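White table, white paper

4/15/23

The Ellery table has been in use since August, and I have put off writing it up because most of what I had to say concerned the lamp. The top is plain white and wipes clean with a damp cloth. Its drawback is that a sheet of white paper has very little to stand out against, so edges get lost and work ends up slightly askew. I have tried a mid-grey mat, which helped, but it slides.
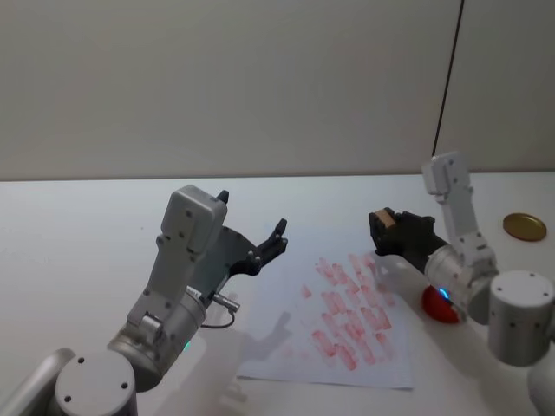
Lighting matters more than the colour of the top. A single strong lamp gives good contrast and hard work for the eyes, and it puts a shadow wherever anything comes between it and the paper. The red streaks are easy enough to judge at centre right, where they lie thickest. Towards the lower left they thin out to specks, and a grey shadow lies over that part of the sheet as well. Faint marks need even light. The Tekon lamp now sits at setting 2, with a diffuser, and I turn the paper through a half turn before deciding whether a row is too pale.

I keep the paper flat and untaped. The Virham pad is 300 gsm and lies still under its own weight – the lighter Brirndale sheets curl at the corners. 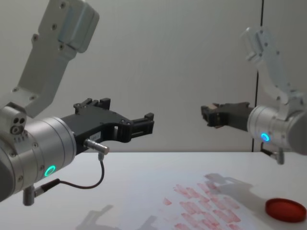

Issue 205

The wall behind the table is a smooth light grey, and I would choose it again. It reflects some light back over the top without glare. The dark vertical seam on the right is handy as a plumb line for anything propped upright.

Next job is a stop for the mat. Two strips of rubber under the front edge should do, and I have an offcut left over from the shelf.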